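Toy and Play Mat Safety Checklist, with comments
Wamisa Play Center, Clotville — small toys room
Inspection made on Monday, September 7, 2026

How to read this list: each point has a result (OK, Watch, or Repair) and after it a comment, when there is something to say. Points with no comment had nothing special. The list is the same one we used in January, with two points added at the end because parents asked for them.

PART A. THE MAT AND THE FLOOR

A1. Mat lies flat, no raised corners
Result: OK
In January one corner was curling up and a child could catch a foot on it. It was turned over and left under a weight for a weekend, and it has stayed flat.

A2. Mat is clean, no sticky places
Result: Watch
Clean to the eye. But when I put my palm on it and pull slowly, there is one place near the wall that holds the skin a little. I think it is juice that was wiped only with water. Please wash with soap and then again with clean water.

A3. Printed side shows no peeling
Result: OK
The leaves and the small flowers are still well printed. I rubbed with a damp white cloth for one minute and no color came to the cloth.

A4. Mat does not slide
Result: OK
Pushed with the foot from two sides. It moves less than the width of a finger.

A5. Seams and edges
Result: OK

PART B. SAND TOYS: SHOVELS AND SCOOPS

This part is longer than the others, because the shovels are the toys that suffer most. They go outside, they come back with sand, they are stepped on, and sometimes they are used as hammers. Please look at each shovel separately and not only at the pile.

B1. Scoop edge is smooth, no cracks or teeth
Result: Repair
One shovel from the outside box has a crack that starts at the front edge and goes back. A crack in a scoop has two sharp sides, and it opens when the child presses. I took it out and put it in the red bin in the office. Do not glue it. We tried glue before and it made a hard ridge which was worse than the crack.

B2. Handle is firmly joined to the scoop
Result: OK
Test: hold the scoop in one hand and the handle in the other, and turn gently in both directions. There should be no click. I tested all of them and none clicked.

B3. Handle surface, no splinters or rough lines
Result: Watch
The colored handles are good. For any handle that is wood or looks like wood, run a piece of old nylon stocking along it. If the nylon catches, there is a splinter, even if the finger does not feel it. It caught once, very lightly. I sanded this place and the nylon passes now, but look again next time.

B4. No sand packed in the joint
Result: Watch
Sand was found where the handle meets the scoop on several shovels. It keeps water inside and after some weeks it smells. Use the old toothbrush that hangs by the sink, under the Moen faucet, and let the water run through. Then dry with the scoop down.

B5. Stored correctly, in the tray and not on the floor
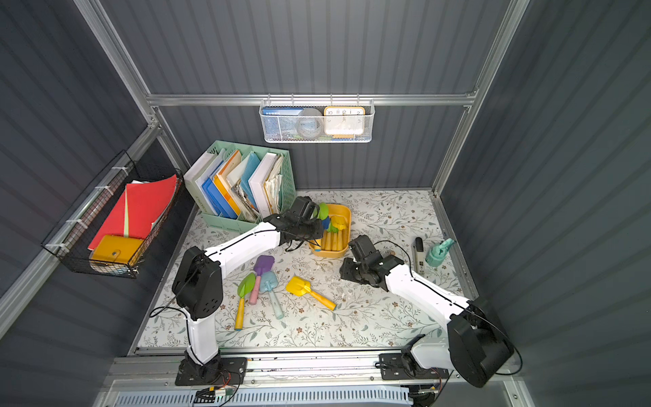
Result: Watch
The yellow tray is for the shovels and only for them. Four shovels were on the mat when I came to this point: a purple one with a pink handle, a light blue one, a green one with a yellow handle, and one more. On a patterned floor a shovel is not so easy to notice when you walk with a child on your arm, and the handle can roll under the shoe. I ask that all shovels go back in the tray before the next group comes in.

B6. Tray itself, corners and rim
Result: OK
No sharp corners. I pressed the rim with the thumb all the way and it is strong. The tray should stay low on the floor and not go up on the shelf, or the children will climb for it.

B7. Tray is not too full
Result: OK
When the handles stand above the rim and everything leans to one side, it is time to use a second tray. It is not so yet.

PART C. RIDE-ON TOYS

C1. Wheels turn freely
Result: OK

C2. Skideck board, grip surface
Result: Repair
The grip sheet is lifting at the back end. A child with bare feet can get the skin under it. I put the board away in the closet until a new sheet is glued — please do not bring it out only because a child asks nicely. The old sheet must be removed completely first.

C3. Screws tight
Result: OK
Tightened 2 screws on the small tricycle. They were not loose in a dangerous way, but they could be turned by hand.

C4. No hair or thread around the axles
Result: Watch
There was a lot of hair. Cut with the small scissors, pull with tweezers. It takes a long time, so I did only the front wheels. The back wheels are for next inspection.

PART D. SHELVES AND STORAGE

D1. Shelf fixed to the wall
Result: OK
Pulled with both hands at the top. The top board is 114 cm from the floor, so a child standing on a box can reach it. Heavy things should go on the lowest board.

D2. Nothing heavy above 90 cm
Result: Repair, done the same day
The basket of wooden blocks was on the top board again. I moved it down. This is the same comment as in January, and I would like not to write it a third time. If the basket has no place below, tell me and we will change the places of other things.

D3. Lids close slowly or have no lid
Result: OK

D4. Labels can be read
Result: Watch
The label of the puzzle box is washed out.

PART E. NEW POINTS, ASKED BY PARENTS

E1. Small parts
Result: OK
Everything in the room for children under three was tried in the small parts cylinder. We tried 31 pieces and none fit inside completely. One doll shoe came very near, so I gave it to the older group anyway.

E2. Washing day is written down
Result: Repair
There is a paper on the door but the last line on it is old. I believe the washing was done, since the toys are clean, but parents can see only the paper. Please write the day and your initials each time, even when only one box was washed.

WHAT IS TO DO BEFORE NEXT INSPECTION

Wash the sticky place on the mat (A2).
Replace the cracked shovel. Same size is better, long handles are for outside only (B1).
Look again at the sanded handle (B3).
Brush the joints of all shovels (B4).
Shovels back in the yellow tray after each group (B5).
New grip sheet for the Skideck board (C2).
Clean the back wheels (C4).
New label for the puzzle box (D4).
Start a new washing paper (E2).

If you repair something from this list, write it next to the point with pencil. I copy the pencil notes into the clean list myself. The red bin in the office stays closed, and what is inside does not go back to the room — also not for one afternoon.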